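Selma Vukadinović
11/09/2019
Classé dans : Solidarité internationale, Carnets de terrain

Bonjour à toutes et à tous ! Je rentre tout juste de Thepsuriya et je vous avais promis des nouvelles du projet de banque de semences, alors je m'installe avec un grand thé et je vous raconte ça en plusieurs messages (vous me connaissez, je ne sais pas faire court).

Le village compte 70 familles qui cultivent du riz, un peu de sésame et des haricots. Avant, beaucoup empruntaient leurs semences à un commerçant et lui rendaient le double à la récolte. Le double ! Quand les pluies arrivaient en retard, il ne restait presque rien pour la maison.

Avec l'association Erkora, les femmes du groupement ont donc monté leur propre grenier. On emprunte un sac, on rend un sac et une petite mesure en plus, qui reste au stock commun. Elles ont démarré avec 300 kilos et la dernière pesée en donnait 578. J'ai assisté à la pesée, et quels applaudissements, j'en ai encore la chair de poule.

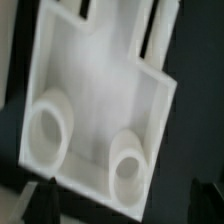
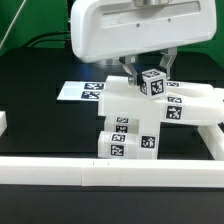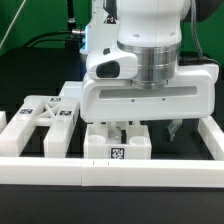

Tomomi Oda, notre agronome, a passé deux journées entières à parler du séchage. Son conseil, que je vous transmets tel quel parce que plusieurs d'entre vous me l'ont demandé pour leur potager : on mord le grain, et s'il s'écrase sous la dent, il retourne au soleil. Les anciennes riaient beaucoup, elles faisaient ça depuis toujours !

Il reste des soucis, bien sûr. Le toit du grenier fuit côté nord et la piste est très mauvaise après l'orage (deux heures pour sortir la camionnette de la boue, merci encore aux garçons du terrain de foot qui ont lâché leur ballon pour pousser). Il faudrait aussi une deuxième balance, celle du groupement fait le tour des hameaux et revient rarement le jour prévu.

Pour le toit, nous lançons une petite collecte ce mois-ci. Celles et ceux qui étaient à la soirée soupe de l'an dernier recevront un mot de ma part, les autres peuvent m'écrire ici, je réponds à tout le monde, parfois tard le soir.

J'y retourne en décembre pour la récolte, avec Tomomi si son emploi du temps le permet. Les dames m'ont déjà prévenue que cette fois je ne regarderais pas, je porterais les sacs. Je vous embrasse !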